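Kitchen automation at work — what changed for you?

Posted Mon 2 January by arlindo_p

So our place (staff canteen, 134 covers on a normal day) is getting an automated hot line from Dollus. They want two of us to spend a few weeks doing the tasks by hand with gripper tools so the arms can be trained on it. I've been on the line 20 years and now I'm flipping patties with a claw. Anybody been through this?

ojeda_v wrote:
Yep, we did it in November! First week my wrists were killing me, and you feel silly going that slow. But I ended up liking it — you notice how many little things you do with a spatula without thinking. Ask for breaks up front, ours weren't on the schedule.
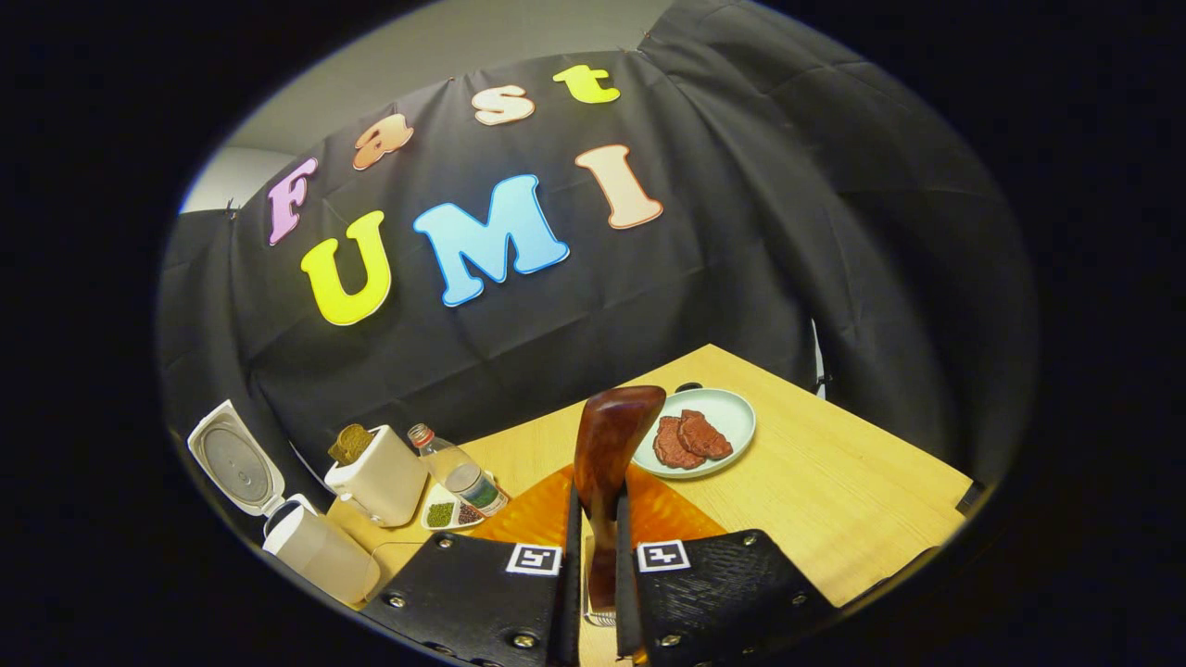
And get it in writing whether training hours count as kitchen hours. At Bravutby they didn't at first and three of us lost our shift bonus over it.

RomanP wrote:
Liking it? You're teaching the thing that takes your job. We went from five on breakfast to three.

ojeda_v wrote:
Roman, nobody got let go at ours. I do ordering and prep now and I'm off my feet more. I do miss the line some mornings, I'll give you that.

RomanP wrote:
Ours weren't "let go" either, they just didn't replace people. Same thing from where I'm standing.

cayetano_i wrote:
Bit of both here. Toast and rice it handles fine, but somebody still has to clean it, and that somebody is me — over 2 hours on a bad day. Nobody put that in the plan. Who cleans yours, Arlindo?

arlindo_p wrote:
No idea, it hasn't come up. Asking tomorrow. And the bonus thing too, thanks Valentina.

Recent threads
Brondance dishwasher keeps throwing a drain error
Split shifts: worth the extra pay?
Khương rice cookers, anyone using the big one?
Shoes for tile floors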